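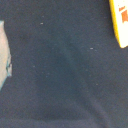 Sunday, 2022-08-14

Up at six because of the heat. The bedroom faces the wrong way for August and even with both windows open there was no air in it. Made tea, drank it on the back step and looked at the grass, which is now the colour of a doormat. The beans are still going. I gave them the washing-up water from last night and they looked no worse for it.

Weighed the cooking apples that came down in the week. Most are no good, the size of golf balls and brown on one side, but there was enough for a crumble and I cut them up before it got too warm to have the oven on. The crumble was in by half past seven. I have never made a pudding that early before.

Then the accounts for the choir trip, which I had been putting off. We are due to sing at Zolloton in October and the coach firm wants the deposit by the end of the month. The whole thing comes to 925 pounds if we take the bigger coach and 771 if we take the smaller one, and the smaller one only works if four people go by car. Three have said they will. I wrote it all out twice on the backs of envelopes and got the same answer both times, so I suppose it is right. My own feeling is we should take the bigger coach and stop arguing. The altos will want to bring coats and bags and something to sit on, they always do, and last year I had a music stand across my knees for two hours.

Did an hour's practice after that. The piece that is giving me trouble is the slow one in the middle of the programme. The notes are easy enough. It is the breathing. There is a line that goes on for eleven bars and we are meant to stagger our breaths so that the sound never stops, and each of us ends up breathing in the same place, after the long word, like cows at a gate. I marked my copy in pencil so that I breathe in the middle of bar six and again near the end of bar ten. It feels rude to break a word in half but on Thursday I tried it and could not hear any gap, at least from where I stand.
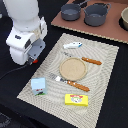 I also tried it sitting down, then standing, then standing with my back against the kitchen door as we were told to at the workshop in spring. Against the door was best. My shoulders stop going up. I got through the line four times out of six without running dry, and on the other two I had started too loud.

Lunch was cold potatoes, the last of the ham and a tomato. Ate it in the front room with the curtains closed. There was a concert on the radio and I meant to listen properly but I fell asleep in the second half and woke up to people clapping.

At three I walked down to Flerko for milk and bread. Shut. The card in the door says Sundays ten till two, and it has said that since before Easter, so I have only myself to blame. Went on to the garage instead and paid garage prices. The stream under the road bridge is dry apart from one pool, and there were wagtails at that. Came back by the allotments. The hosepipe notice has been taken off the gate or has blown off. I would not like to guess what people will make of that.

My step counter said just over 3,000 when I got in, which seemed mean for a walk that left my shirt stuck to me.

Had a cool bath and read for a bit. I am 70 pages from the end of the library book and have gone off it. The sister has turned up with a secret and I can see perfectly well what the secret is. I will finish it as I have come this far, but I have renewed it twice and it was better when they were all just on the boat.

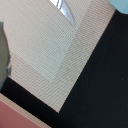

A corner of the woven mat with a pale sheet on top.

Rang Swati, the place that does our printing, to leave a message on their machine about the programmes. They need the words by the first week of September and I have only got the Latin typed up. Two of the translations I have are so old-fashioned they are harder than the Latin. I had a go at one of them myself this evening and got as far as the second verse. "Let the valleys be glad" is all right. I am less sure about what the hills are doing. I will take it along on Thursday and see what the others think, knowing I will get nine different versions.

Also need to settle the question of folders. Half of us have the black ones and half have the old blue ones that have lost their corners. The Humora catalogue has black ones with elastic inside, which would stop the loose sheets sliding out, but you have to buy them by the box and a box is more than we want. Asked at the last rehearsal if we could share a box with the Wednesday choir. No answer yet.

Supper was crumble and then, later, more crumble. A bit sharp. I should have been freer with the sugar. Put the rest in the fridge with a plate over it.

Sat out until it was nearly dark. There was some cloud over towards the west, first for over a week, and a bit of a breeze came with it that moved the washing next door. Forecast says storms by Tuesday. Brought the cushions in anyway. Watered the beans again, wrote this, and must remember to ring the coach people first thing.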